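Ok so a few of you asked how the move to the shared office went and I said "long story", so settle in. Kettle's on. Thread.

Background for the new people: I do bookkeeping for small shops, mostly from my kitchen, and for four years that was fine. Then my upstairs neighbour took up tap. I started looking at desks to rent in October.

First place was over a tyre shop. Lovely light, smelled like a pit stop. Second place wanted 400 a month plus a "community contribution" that the bloke couldn't define when I asked him twice.

Third place is the one I took. 355 a month, old print works behind the station, big tables, tall windows, one toilet that sings when you flush it. I signed on the spot, which my sister says is how I got the Carkari as well (my car, long dead, please respect our privacy).

Now. The thing I wanted to talk about is the sharing part, because I hadn't shared a workspace in years and I'd forgotten it's basically a flat with invoices.

Take the fridge. There are two shelves and a door. The door is milk. I thought milk was communal. Milk is NOT communal. Magdolna Fülöp told me this very kindly while I was holding her milk.

So I bought my own, wrote my name on it, and felt about nine years old. It was gone by lunch the next day. Magdolna had a word with the whole kitchen on my behalf and I've liked her ever since.
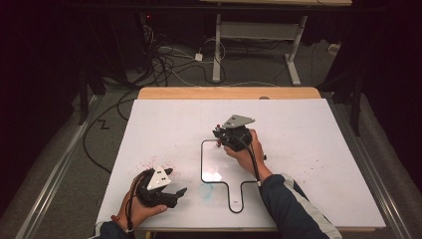

Then there's noise. My theory going in was that I'd hate the people who talk. Wrong! I love the talkers, they turn into a sort of radio. What gets me is the half-whisper. If you whisper a phone call I will hear every single word and I will have opinions about your kitchen reno.

Ayane Kikuchi sits across from me and takes all her calls at full volume, pacing, and I get more done on her busy days than any other time. She translates manuals. I now know a surprising amount about dehumidifiers.

Someone's going to ask about headphones. I have headphones. I wear them with nothing playing so I can say "sorry, what?" and buy myself two seconds to think. Recommend.

Heating: set by whoever gets in first. That's Erzsébet, who gets in at 6.30 and grew up somewhere properly cold, so it's always a bit brisk. I keep a cardigan on the back of my chair and a spare one in the drawer. The spare has been borrowed so often it smells of other people's perfume - quite nice, to be fair.

Things I'd tell anybody thinking of doing this: go and see the place at 3 in the afternoon. Everyone does viewings in the morning when it's all fresh and hopeful. At 3 you find out where the sun hits the screens and who microwaves fish.

Ask about the bins too. Ours go out on a roster and I didn't know there was a roster until my name had been on it for nearly a month. Apologies to all affected.

And check the chairs!! I was so busy admiring the windows I didn't sit down once. The chair I got had a lean. I brought my own from home on the bus, and a kid asked if I was moving house. Sort of, mate.

Somebody asked in the replies if I miss the kitchen. I miss the toast. I don't miss doing GST at the same table where I eat tea, with a lasagne going cold next to somebody's shoebox of receipts.

The shoeboxes came with me, by the way. Lucía Requena saw me tip one out on my first morning and thought I'd had some kind of breakdown. She runs a little online plant shop and has since handed me a shoebox of her own, so that's a new client.

Also asked: is it lonely on quiet days? A bit. There was an afternoon last month with just me and the singing toilet. I did the filing, watered Lucía's fern, ate a biscuit that wasn't mine and left a note saying so.

The note's still on the tin. People have started adding to it. Latest entry reads "took 2, no regrets" and I'm fairly sure I know the handwriting.

Anyway I've paid up to the end of autumn and I'll see how I go. The neighbour has moved on to clogs, so I can't imagine I'll be rushing home.

Bin night tonight and it IS my turn, so I'd better get off here. Will answer chair questions tomorrow.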